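# Gonetetti 桌面插装单元

制造:Tollirside
控制软件:Ruron
中文区供货与维修:Sydorenko

适用版本:带两指夹爪、固定相机和可更换形状板的标准型。旧型单元的夹爪法兰与标准型不通用,订购备件前请核对底座铭牌上的型号后缀。后缀为 H 的是标准型,后缀为 G 的是旧型。

## 产品概述

Gonetetti 是一台围板式桌面单元,用于抓取、对位和插入类动作的重复试验。机械臂从上方进入工作区,夹爪朝下作业,工件放在灰色台面上,固定相机取图。单元交付时已完成机械装配和一次出厂标定,到现场后仍需重新找平、固定形状板并复核相机外参。

控制器与单元本体分开放置,二者之间用一根动力电缆和一根通信电缆连接。Ruron 安装在用户自备的工控机上,负责动作编排、图像采集和日志。单元本体不含显示器。

本页内容按到货后的处理顺序排列:安装、走线、夹爪、形状板、相机、验收,之后是保养周期和故障处理。已经在用的单元可直接查阅“定期保养”以后的部分。

## 供货范围

标准型包含:

- 台面与围板组件
- 机械臂及安装座
- 两指夹爪,含一副已装好的指件
- 夹爪下部托座
- 相机、镜头及相机支架
- 泡沫形状板一块,配套工件一套
- 控制器、急停盒、连接电缆
- 工具包(内六角扳手、扭矩起子、塞尺、标定板)

不包含:工控机、承重桌、气源。标准型夹爪为电动,不接气。

形状板和工件属于耗材,不在整机保修内。

## 安装条件

承重桌应为独立支撑,不要与振动设备共用桌面。桌面下方需留出穿线空间。单元四角各有一个调平脚,调平脚完全旋入时不能直接使用,至少旋出两圈再开始找平。

环境光对图像的影响比对机械部分的影响大。单元应避开直射阳光,侧面有窗时装遮光帘。围板为哑光灰色,台面会保留一部分柔和反光,这部分反光在标定时会被计入背景,因此标定以后不要再移动顶灯。确需移动的,移动后重新采集背景图。

供电使用带接地的单相插座,控制器与工控机接在同一路。急停盒放在操作者不需要绕过单元就能按到的位置。

## 机械安装

1. 拆箱后先不要取下机械臂的运输夹。将台面组件放到承重桌上,装好调平脚。
2. 在台面中央放水平仪,沿两个方向分别找平。锁紧调平脚的防松螺母,锁紧后再看一次水平仪。
3. 装左右围板和后围板。围板下沿插入台面的槽内,螺钉先带上,三面都到位后再拧紧。
4. 取下运输夹。运输夹用红色标签标记,须留存,返修时要装回。
5. 连接动力电缆和通信电缆,插头锁环拧到底。
6. 接通控制器,在 Ruron 中执行“低速回零”。首次回零时手放在急停盒上。

围板与台面之间的接缝允许看到一条细的深色缝。缝宽应均匀,一端明显张开说明围板没有插到底,松开螺钉重新压入。不要在缝里打胶,打胶以后围板无法拆下,清理掉进缝内的碎屑也会很困难。

低速回零失败多数由运输夹没有取净引起。夹子本体取下后,有时塑料垫片还留在关节外壳上,用手转动关节前先看一遍。

## 走线

夹爪电缆从安装座侧面引出,向上绕一段弧线再回到臂上的第一个线夹。这段弧线是必须保留的活动余量。腕部转到两端极限时,电缆既不能拉直,也不能垂到夹爪指件的高度。

调整方法:

- 松开第一个线夹,保持腕部在零位。
- 把弧线放大到腕部转至极限仍有下垂。
- 锁回线夹,在 Ruron 中运行“腕部往返”,速度设为低档。
- 观察往返过程,电缆与围板、相机支架均不接触即可。

线夹内衬为软垫,拧紧到电缆用手推不动为止。继续拧会压伤外皮,外皮压伤初期看不出,几个月后才会出现夹爪断续掉线。

不要用扎带把夹爪电缆与其他电缆捆在一起。额外加装的传感器走独立线夹,备件编号见文末。

电缆外皮为黑色,磨损处发灰发亮,检查时用手电从侧面照。弧线最高点和线夹出口这两处磨得最快。

## 夹爪

### 结构

夹爪由壳体、两根指件和下部托座组成。壳体内是电机和同步机构,现场不可拆。指件用螺钉固定在滑块上,可在现场更换。托座为黑色杯形件,装在夹爪下部,上缘为弧形,供工件在转运时依靠。

托座不承担夹持力。工件夹紧以后允许与托座内壁轻触,但不允许由托座把工件撑歪。出现这种情况时按“托座调整”处理。

### 更换指件

指件成对更换,不要只换一根。新旧指件混装时开口中心会偏移,插装试验里表现为所有工件朝同一侧偏。

1. 在 Ruron 中将夹爪打开到最大,执行“维护位”。机械臂会停在台面上方,夹爪朝下。
2. 按下急停,等控制器指示灯变为维护状态。
3. 用手托住指件,松开固定螺钉。螺钉带垫片,垫片与螺钉一起取下。
4. 清理滑块安装面。安装面上有碎屑会造成指尖不平行。
5. 装新指件,螺钉交替拧紧,最后用工具包里的扭矩起子拧到打滑。
6. 复位急停,执行“指件学习”。学习期间夹爪之间不得有任何物体。

指件学习完成后,Ruron 记录开口零点。界面显示黄色时表示零点与上次差距较大,拆下重装一次;仍为黄色的,检查滑块安装面有无磕伤。

### 托座调整

托座高度以工件为准。夹一块常用的长方形工件,使工件姿态自然,松开托座的锁紧螺钉,上下移动到工件既能伸入杯口又不顶底,再锁紧。

需要注意,工件在指间略有倾斜属于正常情况。指件内侧是平面,工件边缘没有完全贴合时就会带一个小角度,Ruron 在插入前会按图像修正。倾角超出修正范围时,界面提示“姿态超限”并放弃本次插入。频繁出现该提示时,应先查抓取点,再查指件,最后才调托座。

托座不要拆下使用。拆下托座以后夹爪重心改变,原有的碰撞检测阈值不再适用,轻微擦碰时可能不停机。

### 夹持力

夹持力分档设定,出厂为中档。泡沫件用低档,硬质积木块用中档。高档只用于自制工件,使用高档时指件寿命不在下文所列范围内。

夹持力不要用来弥补指面打滑。指面打滑的处理顺序是清洁、检查、更换。

## 形状板

### 放置

形状板放在台面中部,前后边与后围板平行,四周留出空台面。板的前沿朝向相机一侧。板与后围板之间要给夹爪和托座留出下降空间,板放得太靠后时,托座会在取放后排工件时碰到围板。

板底贴有可重复粘贴的定位片。撕下后粘性减弱,用湿布擦净、晾干可恢复一部分。擦过以后板仍能用手指推动的,更换定位片。

板的方向有规定。六边形孔位于后排左端,星形孔在它的前方。转了方向的板在 Ruron 中会被识别为“未知布局”,不会继续执行。镜像放置在物理上不可能,遇到“镜像布局”提示时检查的是相机图像设置中的翻转选项。

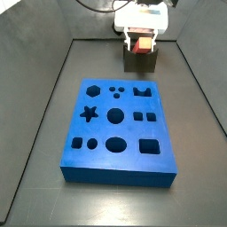

孔位学习在每次换板后进行一次,移动过板但没有换板的,只需做偏移校正。两者在菜单里是分开的,“孔位学习”在“板”菜单下,“偏移校正”在“日常”菜单下。做孔位学习时所有孔必须清空,留在孔里的工件会把轮廓补平,学出来的孔会缺失或变小。

### 孔型说明

孔型不同,插装难度也不同,验收和日常点检按下表选用。

| 孔型 | 点检用途 | 备注 |
| --- | --- | --- |
| 大圆孔 | 检查平面位置 | 对转角不敏感,先做 |
| 五角星孔 | 检查转角 | 角部磨圆后仍可用 |
| 六边形孔 | 检查转角与位置 | 工件任一边朝前均可 |
| 小方孔 | 检查细小偏移 | 磨损后误判率上升 |
| 横向椭圆孔 | 检查左右方向偏移 | 工件长边与板前沿平行 |
| 三小圆孔组 | 检查重复抓取 | 工件逐个放入 |

大小相近的孔容易混淆。并排的两个小方孔尺寸有差别,工件底面有标记,放料时看标记。前排左端的方孔与旁边的小圆孔尺寸接近,图像模糊时也可能误判,误判集中出现在这两个孔时,优先清洁镜头。

### 板的磨损

泡沫板表面出现浅色擦痕不影响使用。需要更换的情况有以下几种:

- 孔边撕裂,裂口朝孔外延伸
- 孔壁被压塌,工件放入后自行倾倒
- 板面翘曲,四角不能同时贴住台面
- 表面颜色明显褪浅,孔与板面的对比下降

孔边轻微起毛时,用锋利的剪刀沿边修去。不要用火烤,也不要用溶剂。修边以后重新做孔位学习。

板面清洁用微湿的布,朝一个方向擦。孔内碎屑用软毛刷扫出,或用手持吹球吹出。压缩空气会把碎屑吹进围板缝里,不建议使用。

## 相机

相机固定在支架上,视野应包含整块形状板及夹爪下降区域。安装完成后,支架上的三个锁紧点依次锁紧,锁好以后在支架侧面画一条对齐线,以后松动时可以直接看出来。

对焦以板面为准。夹爪在工作高度时略微失焦是允许的,Ruron 判断工件姿态所用的图像在夹爪下降到板面附近时采集。不要为了让夹爪清晰而改变焦距。

曝光按以下步骤设定:

1. 清空台面,只留形状板。
2. 关闭自动曝光。
3. 调整曝光,使板面蓝色不过亮,孔内呈均匀的深色。
4. 看台面前部的反光区,反光区内不得出现饱和提示。
5. 保存背景图。

工件颜色偏红或偏橙时,顶面与侧面的亮度差别较大,轮廓提取可能只取到顶面。此时在工件设置里打开“合并侧面”。该选项默认关闭。

外参标定使用工具包内的标定板。标定板依次放在台面中央和四角,每个位置放好后手离开视野再采集。五个位置都通过后,Ruron 显示残差。残差为绿色可用,为黄色时重做残差最大的位置,为红色时检查相机支架是否松动。

标定板放在台面上采集,不要放在形状板上。两者高度不同,放错高度会得到看似正常的残差,插装时却整体偏向一侧。

## 开机检查

每次开机后按顺序做,全部做完需要 10 分钟。

1. 看急停盒,按下、复位各一次,确认控制器状态跟随变化。
2. 看夹爪电缆弧线,没有扭转。
3. 执行回零。
4. 开合夹爪 5 次,听有无异响。
5. 用手轻推形状板,不应移动。
6. 打开实时图像,与背景图对比。
7. 执行大圆孔插装一次,再执行五角星孔插装一次。

第 7 步任意一次不成功的,先做偏移校正再试。偏移校正后仍不成功,按“故障处理”逐项查。

单元停用一周以上的,回零之前先执行“低速热身”。热身期间不夹工件。

## 定期保养

| 周期 | 项目 | 操作 |
| --- | --- | --- |
| 每班 | 指面 | 无尘布擦拭 |
| 每班 | 台面 | 清扫碎屑,微湿布擦净 |
| 每周 | 镜头 | 吹球除尘,必要时用镜头纸 |
| 每周 | 电缆弧线 | 检查外皮与线夹 |
| 每周 | 托座 | 检查锁紧螺钉 |
| 每月 | 围板 | 检查接缝与螺钉 |
| 每月 | 相机支架 | 核对对齐线 |
| 每 4,000 次夹持 | 指件 | 成对更换 |
| 每 365 天 | 整机 | 外参标定、关节背隙检查、备份参数 |

夹持次数在 Ruron 的“日志 > 夹爪”中查看。更换指件以后要手动清零,系统不会自动识别指件已更换。忘记清零的,可在备注栏填写更换时的读数,下次按差值计算。

指面擦拭不要用酒精以外的溶剂。白色指件长期使用后会发黄,发黄不影响夹持,表面起粉则必须更换。

滑块不需要加油。出厂时已加注润滑脂,外加油脂会沾到指件安装面,并吸附泡沫碎屑。早期随机附带的纸质手册里有一步“每月滴油”,该步骤已作废,请以本页为准。

关节背隙检查需由经过培训的人员进行,或联系 Sydorenko 上门。检查时使用机械臂自带的测量程序,不要用手掰动臂端估计。

## 故障处理

### 夹爪不动作

先看控制器上夹爪通道的指示灯。

指示灯熄灭:夹爪没有供电。检查臂端插头锁环,拔下重插一次。仍然熄灭的,更换备用电缆。

指示灯常亮但不动作:夹爪处于保护状态。在 Ruron 中读取代码。代码为“过载”时,查看指间是否卡有碎屑,清除后复位。代码为“零点丢失”时,执行指件学习。

指示灯闪烁:通信断续。多半是电缆弧线处受损。让腕部慢速往返,观察闪烁是否与某个角度有关。

### 工件夹起后掉落

- 指面有粉尘:清洁。
- 指件已到更换次数:成对更换。
- 抓取点偏离工件中心:重新示教抓取点。
- 夹持力为低档而工件为硬质:改为中档。
- 托座过高,工件夹入时被顶出:下调托座。

掉落的工件可能滚到夹爪后方,取出前按下急停。不要在机械臂停顿时伸手进去取,停顿不等于停机。

### 工件落在孔边

所有孔都朝同一方向偏,做偏移校正。校正后仍偏,做外参标定。

只有后排偏,检查板是否与后围板平行,再检查机械臂安装座的固定螺钉。安装座松动时,臂伸得越远偏得越多。

只有一个孔偏,看孔边有无破损,再看该孔的学习结果。学习结果可在“板”菜单里叠加显示,轮廓与孔边不重合的,删除该孔后单独学习。

偏移方向不固定,检查工件在指间是否滑动。可在夹起后、下降前和插入前分别保存图像,对比工件角度。

### 插入时停机

插入过程中碰撞检测触发属于保护动作。复位后机械臂先向上退,再回到等待位。如果退不出,切换到手动,沿竖直方向以最低速度上移。

反复触发的可能原因:

1. 工件与孔型不符,放料错误。
2. 板下垫有异物,板面偏高。
3. 板高参数没有随新板更新。
4. 托座下缘先于工件碰到板面。

第 4 项在更换指件后容易出现。新指件的有效长度与旧件略有差别,托座原来的位置可能偏低。

不要通过提高碰撞检测阈值来消除停机。阈值修改需要输入维护密码,修改记录会保存在日志里,维修时 Sydorenko 会读取。

### 图像与背景不一致

依次检查顶灯、遮光帘、相机支架、镜头。左侧围板外有明亮物体时,图像左上角可能出现亮斑。亮斑没有进入台面区域的,不需要处理;进入台面区域的,移开该物体或加高遮挡。

夹爪和托座会在形状板后方的台面上投下浅影。背景图采集时机械臂应处于等待位,浅影不在背景内。图像报“前景异常”而台面上没有多余物体时,先看采集背景时机械臂的位置对不对。

## 验收记录

现场安装完成后填写验收记录,一式两份,一份随机,一份交 Sydorenko 建档。记录至少包括:

- 单元序列号和型号后缀
- 控制器软件版本、Ruron 版本
- 找平结果
- 外参残差的颜色等级及截图
- 各孔型插装结果
- 指件学习结果
- 托座锁紧位置(用刻线标注)
- 验收人签字

各孔型连续插装 5 次,全部成功为通过。有一次失败的,排除原因后从该孔型重新计数,已经通过的孔型不必重做。排除原因时若动过相机或机械臂安装座,则全部重做。

参数备份在验收当天完成。备份文件应同时包含板布局、工件设置、夹爪零点和相机参数。只导出“动作”目录的备份无法用于恢复整机。

## 备件

| 编号 | 名称 | 说明 |
| --- | --- | --- |
| GT-F | 指件,一对 | 含螺钉与垫片 |
| GT-C | 下部托座 | 含锁紧螺钉 |
| GT-W | 夹爪电缆 | 标准型专用 |
| GT-K | 线夹 | 含软垫 |
| GT-B | 泡沫形状板 | 蓝色,标准布局 |
| GT-P | 工件套装 | 与标准布局对应 |
| GT-S | 定位片 | 整张供应,自行裁切 |
| GT-X | 标定板 | 附平面度检验单 |

形状板可按图定制。定制板需提供各孔轮廓和工件样品,孔与孔之间的壁不能过薄,Sydorenko 收到图纸后会先回复可行性意见。定制板的颜色应与台面有明显区别,选用灰色板的,识别效果不作保证。

九月起出厂的 GT-C 改用带刻线的型式,安装尺寸不变,可直接替换旧件。没有刻线的托座可在锁紧后用记号笔在侧面做标记。

旧型单元(后缀 G)只可选用 GT-B、GT-P、GT-S 和 GT-X。

## 保修与返修

整机保修 365 天,自验收记录签字之日起算。没有验收记录的,自发货之日起算。指件、形状板、工件、定位片不在保修内。

下列情况按有偿维修处理:夹爪壳体被拆开;使用非配套指件造成滑块损坏;修改碰撞检测阈值后发生碰撞;液体进入控制器。

返修前先导出日志,随设备一起提供。夹爪单独返修时,把指件和托座拆下自行保管,壳体装入原包装或有缓冲的硬盒。整机返修必须装回运输夹,没有运输夹的可向 Sydorenko 借用,借用件随设备寄回。

返修单上请写明故障出现时正在执行的动作、孔型、夹持力档位,以及故障前最近一次更换指件的读数。只写“夹不住”或“放不准”的返修单会被退回补充,处理时间相应顺延。

收到返修设备后先做接收检查,结果以邮件形式发给报修方,确认维修内容后开始拆机。更换过夹爪总成的单元,回到现场后需重做指件学习和托座调整,外参不必重标。更换过机械臂安装座的,两项都要做,并重做全部验收插装。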